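Home | Modules | Reading Lists | Library | Contact

Print this page | E-mail this page

Port Towns and Their Hinterlands: Handout 11
Module tutor: Senyo Quaye

The previous handout dealt with the legal standing of the free port. The present one turns to provisioning, and in particular to the grain supply of Storen and Vulero during the long eighteenth century. Students should have read the Annan extracts before the seminar.

Neither town could feed itself. Storen drew its rye from the river villages under contracts renewed each September, while Vulero bought on the open market and paid accordingly. In the dearth years the price of a loaf in Vulero doubled within two months. The magistrates answered with a public granary, paid for by a levy on incoming ships, and with fixed weights for bakers.

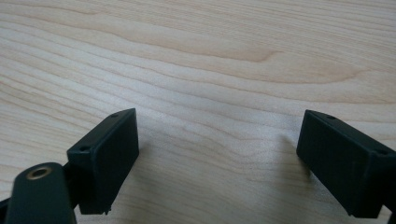

Wood grain on a light-coloured tabletop.

The granary accounts survive for 58 years, with gaps. They must be read with care. Clerks recorded grain received and grain sold, but seldom losses to damp or vermin, and the totals for neighbouring years do not always agree. Annan took the figures at face value; later writers have been more cautious.

Household consumption is harder to trace. Probate inventories list tableware and linen in some detail, yet say little of what was eaten. About 30 inventories from the Zultby quarter have been transcribed and are held in the module folder.

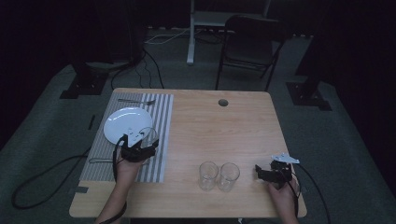 Plate and fork with a striped placemat.

For discussion:
1. Why did Storen keep to contract purchase when prices fell?
2. How far did the levy fall upon foreign merchants?
3. What may inventories tell us about diet?

Written answers to question 2 should not exceed two pages.

Comments

M.T.: Is the Annan extract the long version or the short one?

S. Quaye: The long version, omitting the appendix.

rivergate: The second Zultby file will not open for me.

Previous | Next | Back to top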